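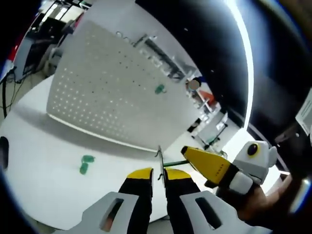 A thin metallic clip gripped between yellow pads, with a green rod to its right.

The prayer timetable used in Foltstead was first printed in 2000 and was reissued every year with the same method behind it. Wumpini Addo took over the calculation in February. Addo now prepares tables for 36 congregations, most of them small, and several in towns where the old figures had never been checked against local coordinates.

The first problem was location. The original table was computed for Foltstead and then copied for Camer and Solberg without correction. "Solberg is west of us, so the sun sets later there," Addo said. "If you break your fast by the Foltstead table in Solberg, you are breaking it before sunset. The gap is small, but in Ramadan a small gap in that direction matters."

Noon and sunset can be computed closely from latitude, longitude and date. Addo adds a margin of two minutes to sunset, to cover rounding and the spread of a town from east to west. No margin is added to sunrise. It marks the end of the time for the dawn prayer, and a late figure there would be the wrong kind of mistake.

Dawn and night are harder. Both depend on how far the sun is below the horizon, and scholars and institutions differ over the angle. The choice moves the dawn prayer by as much as 25 minutes in spring. "People call me and ask which one is correct," Addo said. "I can tell them what the sun is doing. Which angle counts as true dawn is a question of law, and I send it to the imams."

The imams in Foltstead and Camer settled on one angle. Grunthorpe kept a different one, and its table is printed separately with the angle stated in the footer. Addo had asked for the footer on every sheet. "Before this, two mosques could hang up two tables and no one reading them could see why they disagreed. There were arguments in the parking lot about it. Some of those were arguments about rounding."

Summer raises a further difficulty. In Solberg there are weeks when the sun never drops far enough for the chosen angle, and the formula returns no value for either dawn or night. The old table left the last valid time in place until the formula worked again. The new one divides the night between sunset and sunrise by a fixed fraction - a method with support in the legal literature, though not the only one.

Addo also changed the afternoon column. The schools differ on the length of shadow that opens the afternoon prayer, and the old sheet gave the earlier time without saying so. Both times are now listed. "The Hanafi families were adding their own column in pencil," Addo said. "I took the pencil column and typed it."

Corrections for Camer are still being checked against observed sunsets from a hill north of the town. Cloud has limited the usable readings, and the Camer sheet remains marked as provisional.

12 Oct 2021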